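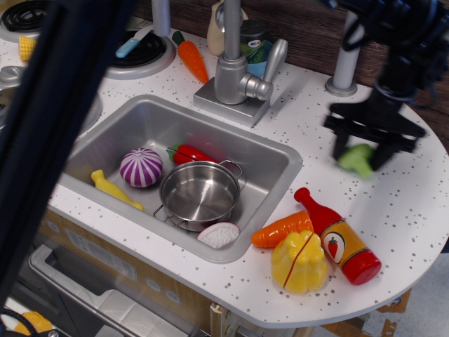
**Clemholm Play Kitchen, long model**
Carried by Vrettos Play Supply. Floor model on display, come and cook something.

We've had the Clemholm on our list for ages, and now that one is set up in the shop I can't walk past it without moving the lever on the faucet. It's a really lovely piece of play furniture, made for places where a lot of children take turns: daycares, church nurseries, library corners, waiting rooms with a bit of floor to spare. Plenty of families ask about it too, and if you have the wall for it, go ahead!

The thing people notice first is the sink. It's a proper rectangular basin in stainless steel with a raised rim, set down into the counter, and it's deep enough that a small pot and a heap of vegetables can all be in there at once. A lot of play kitchens give you a shallow plastic dish that holds one cup and half an apple. Children love filling things up, and this one lets them.

## The counter

White with small gray flecks, like a diner counter, and rounded at the right-hand end. The curve looks good and it also means there's no sharp corner sticking out on the side where kids tend to come running around. The surface is smooth and wipes down with a damp cloth. Marker comes off if you catch it the same day. Crayon takes a little dish soap and some patience.

There's open counter to the right of the sink, and in our experience it becomes the cutting board, the cash register, the place where the baby doll sits and the place where all the food ends up before anyone has decided what's for dinner. When you're picking where to put the kitchen, try to leave the right side clear so a child can stand there as well as in front.

## Faucet and sink

The faucet is silver, on a square base, with a curved spout and a single lever handle. It does not run water and there's no way to hook it up, so please don't try (we've been asked more than once). The lever moves, though, with a nice firm feel, and that seems to be all the cooks require. They supply the sound.

You can put real water in the basin if you like a messier kind of play. There's no drain, so you'll be scooping it out with a cup and drying it with a towel afterward. Most of the daycares we supply keep it dry during the week and have a water day when the weather's warm enough to have the doors open.

The rim sits over the edge of the cutout and is held from underneath by clips. If it ever feels loose, reach under and press the clips back up by hand. No tools needed.

## Stovetop

On the left you get black coil burners, the old-fashioned kind, which I like so much better than a printed sticker. Some grandparents have gotten quite sentimental about them. They don't light up or make noise, and they never need batteries. Nothing on this kitchen does. 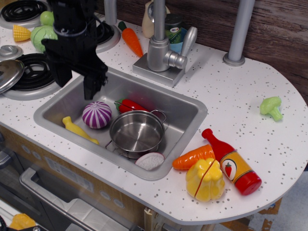 Small pans sit fine on the coils. A very light plastic pan can slide when it's stirred with real enthusiasm, so we'd go for metal toy pans if you're buying cookware anyway. The little steel ones with wire handles are great, because they can be carried one-handed from the sink to the stove and they sound like real cooking when they land.

## Details

- **Width:** 48 inches
- **Counter height:** 24 inches
- **Good for ages:** up to 7, starting whenever a child is steady on their feet
- **Sink:** stainless steel, lifts out for cleaning
- **Faucet:** silver finish, moving lever, no water
- **Burners:** black coil style, no batteries
- **Counter:** white with gray flecks, rounded right end
- **Price:** $700, delivered within the county
- **Food and cookware:** sold separately, see further down

## Putting it together

Two adults, one evening. The cabinets come assembled and the counter comes in one piece, so most of the job is lining things up and tightening bolts. The part that deserves your full attention is the upright pole at the back of the counter. It stands on a round base, and that base needs to sit flat before you tighten anything. If you get it a little crooked, everything you add afterward will be a little crooked too, and you will see it every single day.

Put the kitchen against a wall and use the wall strap in the parts bag. We mean this for homes as much as for classrooms. Children hang on counters.

Ours stands against dark brown wood and the white counter looks terrific there. Against a pale wall it's quieter, and I know several people who prefer that.

If you'd like it built for you, Teresa Noonan does our assemblies and can usually come out on a Thursday. She brings felt pads for hard floors – ask for them, they make it much easier to shift the kitchen when you need to sweep behind it. Protex bumper strips can go along the front of the counter as well, and she'll fit those on the same visit if you tell her ahead of time.

## Food to go with it

The kitchen arrives with an empty sink, and it doesn't stay that way. We keep the Wijaya play food on the shelf next to the floor model, and it's the range I'd buy first. The colors are cheerful and clear, and the shapes are easy for small hands to pick up.

Favorites among our visitors:

- **Purple and white striped onion.** Round, bold, always the first one grabbed.
- **Red chili with a green stem.** Goes into absolutely everything, including tea.
- **Carrot.** You can get it plain or with a leafy green top. The leafy ones look so good standing up at the back of the counter.
- **Yellow bell pepper in two halves.** Pulls apart and goes back together. For a lot of toddlers this is the whole game, and they'll happily do it over and over while an older child runs the restaurant.
- **Broccoli.** Small, green and strangely popular.

Bottles and jars are sold loose, so you can pick your own pantry. The red sauce bottle with the pepper on the label has been a hit, and it's nice to have a few containers standing behind the faucet so the kitchen looks lived in between meals.

For a group, get duplicates of whatever comes in halves. Halves wander off. We sell single halves from a bin by the register for exactly that purpose, and you're welcome to bring yours along to match it.

Werkon makes a small steel saucepan that fits both the burners and the basin. It's the pan I'd choose if you only want one.

## Keeping it nice

Wipe the counter with a damp cloth and a drop of dish soap. Skip scouring powder on the sink, as it leaves fine scratches that dull the shine. Metal pans will leave some marks in the basin over time too, and I think it looks better for them.

Check the bolts under the counter a month after you set it up, then whenever you do your big clean. Spare clips, lever handles and burner coils are all available from us, and they're cheap to mail.

## Ordering

Call or stop in. We build up stock in November, and that's the easiest month to take one home the same day. The rest of the year there may be a short wait, and we'll tell you how long before you pay anything.

Bring the kids if you're undecided! The floor model is there to be played with, and the food can stay wherever they leave it.

*Kyriaki Vrettos, Vrettos Play Supply*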